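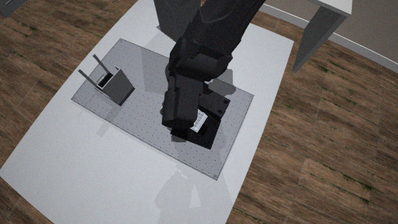 Tendero work table, white top

The Tendero is a plain table for a workroom, a study or a kitchen corner where somebody needs more space. We make it in our workshop in Rernska and we sell it directly, so the price is the same in the shop and here on the page.

The top is 2000 mm long and has a matt white surface. It is easy to clean with a soft cloth and a little soap. Please do not use a scouring sponge - it leaves shiny marks which cannot be removed.

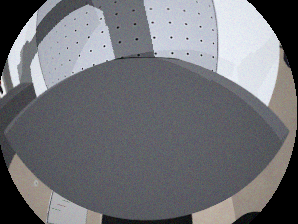

The legs come separately in the same box and they are fixed with the screws supplied. Two persons should turn the table over after assembly. If your floor is not even, the feet can be adjusted by hand.

Order number: 3623
Colour: white
Guarantee: 3 years
Price: 221 euros, delivery not included

Oil, ink and strong coffee should be wiped away the same day. For hot pans we recommend a mat, as with any painted table.
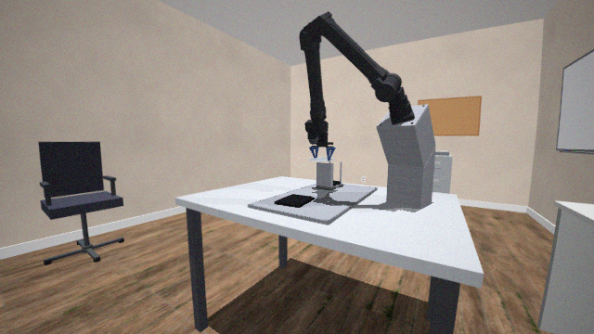 We deliver every Wednesday with our own van inside Rernska. For other places we use a carrier, and they will telephone you before they come. The driver brings the box to the front door, but not up the stairs.

Tendero with white top

Goes well with: the Swati stool and the Curasley drawer unit. The drawer unit fits under the table on the left or on the right side.

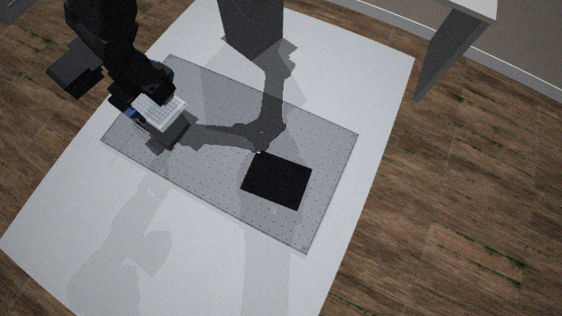

White top, on wood-plank floor

Spare feet and screws can be ordered also later - please write the order number in your message.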